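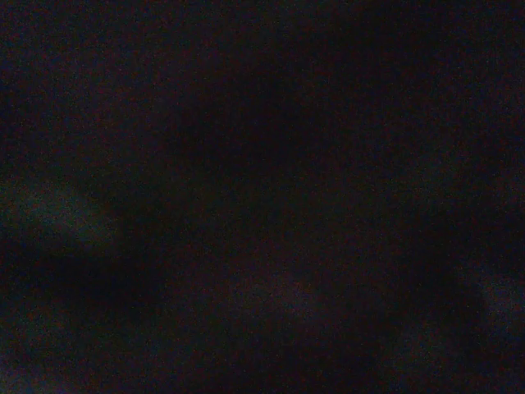
4.2 Residual Light in Rooms After Lights-Out

Publications » Prurnness Working Papers » Housing and Daily Life » Section 4

Figure 2. View at very low light. A faint grayish-green area at the left, a darker band below it, and a weak purplish-gray glow toward the bottom center.

The household survey described in Section 3 asked residents of the Lallow and Itden buildings how they use their rooms between the last light switched off at night and the first one switched on in the morning. A total of 485 households received the survey form and 424 returned it complete. The answers show that dark rooms are in regular use. Residents cross them to reach the bathroom, fetch water, check on children, and put away items left out during the evening. Most respondents said that they do these things without turning on a lamp.

Earlier work in this series treated a room after lights-out as uniformly dark. The present study does not support that treatment. Even at the lowest levels, differences remain between one part of a view and another. Figure 2 is close to black over most of its area, yet the patch at the left is lighter and carries a dusty olive tone, while the lower-left corner has a slight bluish cast. The edges of the lighter areas fade gradually. Such differences give very little information about the shape of any object, and a person moving through a space of this kind would have to depend mainly on memory and touch.

Respondents were asked to name what they use to find their way. The answers most often given were the edge of a bed or table, the line of a wall, and the feel of a rug or mat underfoot. Light under a door was mentioned less often than expected. Residents of the Itden building, where the hallway lamps are on a timer, reported that they had stopped relying on the hallway after the timer was installed.

Placement of everyday items followed the same pattern. Households that reported frequent movement in the dark tended to keep the path between the bed and the door clear, and they returned chairs to the same position each evening. Shoes and bags were the items most often blamed for a stumble. Several respondents had assigned these a fixed place by the entrance – usually a shelf or a low box – and described this as a rule that everyone in the home was expected to follow.

Follow-up interviews were held with residents of 6 apartments, all in the Lallow building. These took place in November, when the early sunset lengthened the period under study. Interviewees were asked to walk their usual route with the lamps off and then to describe it. Their descriptions were detailed on distances and turns and almost silent on color. Where a color was named, it was generally recalled from daytime.

Two limits should be noted. The survey did not ask about window coverings, and the amount of street light entering each home is therefore unknown. In addition, a figure viewed on paper or on a bright screen cannot stand in for the experience of an adjusted eye, and readers should not take Figure 2 as a measure of what a resident would see. The question of window coverings is taken up again in Section 5.

Comments

Afaf Rawashdeh
Did the form separate households with small children from the others? I would expect the clear path to the door to be more common there.

Nassar
The printed copy loses the green at the left completely. It is easier to see on a screen with the room light off.

reader_itden
The hallway timer is still too short.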